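Notebook, 23 Jan 2025

Clusgate build 288, season two planning. Carrying on from the last entry, which stopped halfway through the reward track.

The publisher note from Vater came in overnight. They want the second season out in April and they want the reward track to run to 131 tiers. We had planned for far fewer. The extra tiers would be filled with banners, weapon charms and small amounts of coin, most of which we already have lying around unused from the Stiltatlow map work. So the art cost is low, but the grind is a problem.

Worked it through on paper first. If a player finishes their daily tasks and nothing else, they stop at tier 41. To get to the end they would have to play most evenings for the whole season or buy the skips. I don't think that was anybody's intention, it comes from keeping the old experience curve and stretching it. Flattened the curve after tier 20 and ran the simulated accounts again. Better, but the middle still drags.

Also tried moving the coin payouts earlier. The simulated light players came out with 400 coins by the halfway point, enough for one shop item and not much over. Leaving it at that for now.
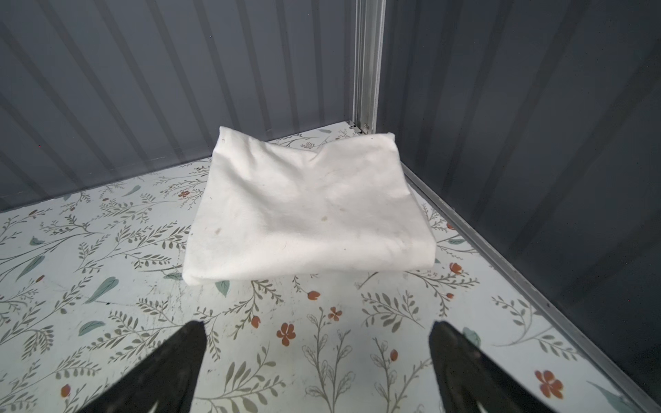 Stamatia Xenos read the above and wrote underneath: I would drop the tier skips for the first two weeks altogether. Last season people bought them on day one, finished the track and then stopped logging in. The sales looked good for a week and the lobbies were empty by the end of the month. If Vater want people to stay, selling them the end of the season at the start of it is a strange way to go about it.

Fair point, and the session logs from season one back it up. The early buyers are the first group to fall off. What I can't tell is whether they would have left anyway. Will split the test server in two, one half with skips from the start and one half with skips held back, and leave everything else the same on both.

Shop rotation next. The weekly rotation is still reading from the old table, so items that were withdrawn keep turning up. Two testers bought the same cloak twice under different names.

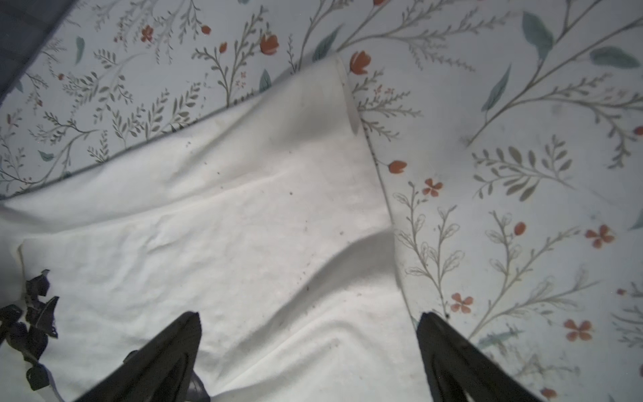
Fixed by pointing the rotation at the new table and adding a check against the player's inventory before an item is offered. The check adds a short delay when the shop first opens. It is noticeable on the older consoles - need to look at caching the inventory when the player joins the lobby, before they ever get to the shop screen.

Downloadable map pack: Alexiou have sent the second version of the harbour level. Spawn points on the east side are fine now. The west stairs still let you see straight into the enemy base, so whoever gets there first wins the round. Sent it back with notes. They asked again if the pack will be sold or given away, and I had to say it hasn't been settled. My own view is that maps should be free, as charging for them splits the players and the queues get longer for everyone.
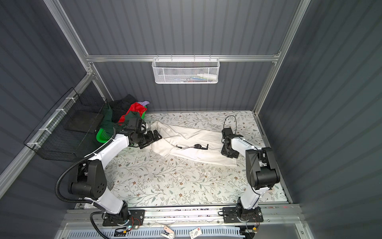 Arms over the white cloth, small black part on top.

Still open:
Matchmaking for parties of mixed season levels, not started.
Wording on the skip purchase screen, waiting on Vater.
Refund route for the doubled cloak. Both testers have had their coins put back by hand, but there has to be a proper way of doing it before the season goes live.
Test server split to be set up tomorrow morning, after the nightly build has finished.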